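Looking after chrome and paint on an older car

Chrome on a car from the fifties or sixties needs little and often. Wash the bumpers and trim with plain warm water and a drop of mild soap, rinse, and dry them straight away. Water left in the seams does more harm than road dirt.

For light rust spots, use a ball of kitchen foil dipped in water. Rub gently in one direction for a minute, wipe, and look again. Stop as soon as the brown has gone – the plating on bumpers of this age can be thin. Deep pits will need replating, and the workshop in Stengate quoted me 21 days for a pair of overriders.

Wax the chrome afterwards. A tin lasts me 6 months with one car. 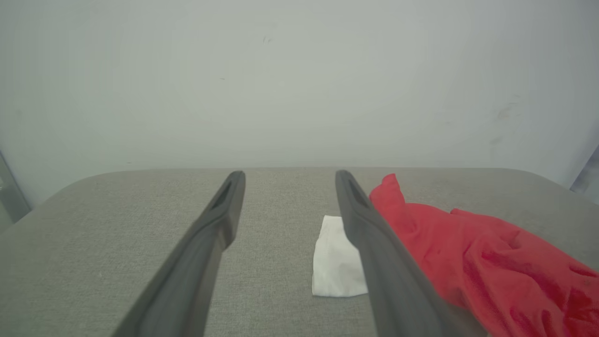 Paint polish goes on by hand, one panel at a time. Start with the roof and work down, leaving the sills until last as they hold the most grit. A small white cloth, folded like the one in the photo, gives you a clean face each time you turn it, and the white shows how much old paint is coming off. Some colour is normal on single-stage paint. If the cloth is heavily stained after a few strokes, change to a milder polish.

Leave the polish for 20 minutes in the shade, then buff. In September I can do the whole car between breakfast and lunch.

Wash cloths at 35 degrees without fabric softener, and throw out any that have been dropped on the floor.

Rubber seals: a thin wipe of silicone grease, doors left open for an hour.

Tamer Chidiac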